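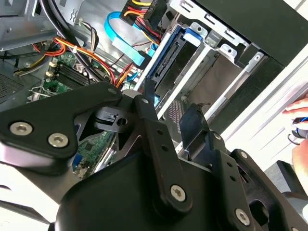 Mahawong Robotics Club – Manipulation Group – Forum

Thread: wrist-only policy vs. wrist + overhead, teardown task

gresto_fan
OK so I finally have numbers on the PC teardown stuff and I'd like somebody to poke holes in it before I write it up. Short version: I trained the same policy twice on the same 600 demos, once with the wrist camera only and once with wrist plus overhead. Task is pulling the drive caddy out of the cage in an old desktop tower. 45 rollouts each. Wrist-only got 31, both cameras got 28.

I was expecting the overhead view to win easily. You can see in the pic how much the gripper's own links cover when it's in the case, half the motherboard is behind them. And it still did fine!

solderbreath
31 vs 28 out of 45 is a tie. I wouldn't write "wrist-only wins" anywhere in that.

gresto_fan
Fair. I'd say "no worse" then.

plumbline77
Look at what the wrist view has in it though. The caddy is blue and the cage is bare silver metal. Your policy could be learning "go to the blue thing" and ignoring the rest. Did you try a case with a different color caddy?

gresto_fan
No, but there's a blue SATA cable running right down toward the cage, so if it was only chasing blue I'd expect it to grab the cable sometimes. It did that 2 times in all 90 runs, both with the overhead camera on, weirdly.

plumbline77
Cable's a different shape and it moves. I don't think that rules it out. Put gray tape over the caddy and rerun, that's one evening of work.

mostly_torque
Were the operators' hands in the demos? I see fingers at the right side of yours. We had that problem on the Turkau dataset, the policy picked up on a hand being there and got much worse when the person stepped back. Took us over 3 weeks to figure out, and I'm still mad about it.

gresto_fan
Oh. Hm. Yes, in a lot of them. I never tagged which ones.

solderbreath
Then that comes before the tape test in my opinion. Tag the demos, split, retrain. If the score drops on the hands-free half you've got your answer.

mostly_torque
Splitting cuts his data though, so it'll drop anyway. Better to mask the hand and keep all 600. The Zastik masking script works OK on wrist footage, you just have to turn the threshold down or it eats the orange and red wires too.

solderbreath
Masks leave a blob exactly where the hand was, so the policy reads the blob instead. You could match the sizes: a random half with everything mixed in against a half with no hands. I'd trust that more.

mostly_torque
We're going to disagree on this one forever lol. Blob was fine for us once we pasted random blobs on the other demos too.

gresto_fan
I'll do the matched split first – I already understand how to do that one – and then the tape. Masking if I have any GPU time left in April. Does anyone have a spare tower with a similar cage? Mine has some bent tabs at this point and I don't want to change cases halfway through without a second one to compare.

plumbline77
I've got two under my desk, come grab one. Bring your own screws.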